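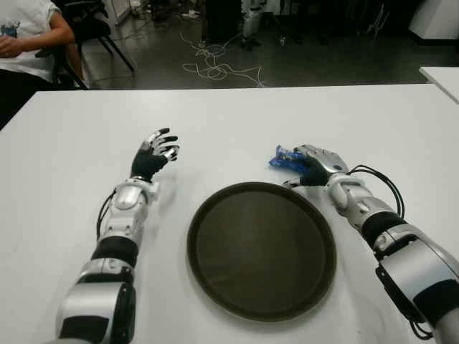 How big should a tray be if it's going to live on the table all day? Mine is 16 inches across, and that leaves enough room beside it for two plates.

I went through a few before settling on a round one. The first was a Lehner, rectangular, with handles that stuck up and got in the way every time I reached for something. It's in the garage now holding seed packets. The second was glass and showed every crumb.

A round brown tray with a raised rim works better on a white table than I expected. Dark brown hides coffee rings until I get to them, and the rim keeps small stuff from rolling onto the floor. I like a flat, matte inside. Shiny trays scratch, and the scratches show from across the room.

What goes in it changes. In December it was clementines. Most weeks it's the mail, the keys, a pack of gum and whatever snack wrappers people leave behind. I empty it every night before bed and wipe it with a damp cloth. Twice a month I use dish soap.

I put felt dots under it too, 6 of them, from the hardware aisle at Podis. They came off after the first wash, so I dried the bottom overnight and stuck on new ones. Those have held so far.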